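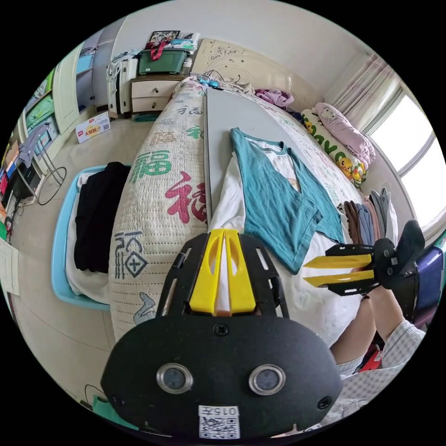

Folding laundry on the bed works well once you have a system, and a double bed gives you more flat space than any table in the house. I do all of ours this way, in one go, before anyone wants to lie down. The method below needs nothing special, although I like to have a long flat board on the bed. The grey one laid down the middle gives me a straight line to work against, and the teal and white t-shirt spread out beside it is ready for its first fold. The folded clothes stand upright in a row near the edge of the mattress. If you have never filed clothes on their edges before, it takes two or three loads to get used to it.

What you need

A made bed
A long flat board (a shelf will do, as long as it is clean and has no rough edges)
A storage box or a drawer with straight sides
Your dry laundry

Before you start

Pull the bedspread tight on the side where you will be working. It does not matter if the rest is bunched up, but a ripple under a t-shirt will end up as a crease in it. A quilted cover grips the fabric slightly, so sleeves stay where you put them.

Check that everything is properly dry. Waistbands, collars and the seams under the arms are the last places to dry, and in December ours need a second day on the airer. Put anything doubtful back.

Measure the inside height of your drawer or box. Ours are the Clesumetti drawers from the shop in Sirkevport and they are 29 cm deep inside, so there is plenty of room. For a shallow drawer you will need to fold smaller at step 5.

Folding a t-shirt

1. Lay the shirt flat with the print facing up and the neck pointing away from you. Smooth it from the middle outwards with the side of your hand.

2. Turn it over so that the print is underneath. Straighten the hem and line it up with the short end of the board.

3. Fold one side in towards the centre, so the edge runs straight from shoulder to hem. Fold the sleeve back on itself so that it does not stick out. With a raglan shirt there is no shoulder seam to guide you, so start the fold midway between the collar and the armpit.

4. Do the same with the other side. You should have a long strip, the same width all the way down. If it is wider at the bottom, undo the second side and bring it in a little more.

5. Fold the strip in half, bringing the hem up to just short of the collar. Then fold it in half again, or in thirds for a shallow drawer.

6. Stand it up on its folded edge. If it falls over, the folds are too loose – press it flat and try again.

Trousers and leggings

Put one leg on top of the other and tuck the pointed part of the seat in. Fold the ankles up to just below the waistband, then fold in thirds. Jeans stand up without any help. Leggings need to be packed between other things.

Keeping the row upright

Start the row near where you are sitting and add each piece behind the last. Thick items at the ends hold up the thin ones. I sort by person first and by type second. Sorting by colour looks nice for a day and then somebody looks for a vest.

When the row is as long as the drawer, put a hand at each end, squeeze gently and lift the lot across. A 26-litre box holds a week of tops for one child here, with room for pyjamas.

Leave a little slack in each drawer. If you have to force the last shirt in, the ones beside it will come out creased.

Jumpers

Heavy knits can be folded the same way but should be stored lying flat, with the heaviest at the bottom.

Last updated 27 August 2026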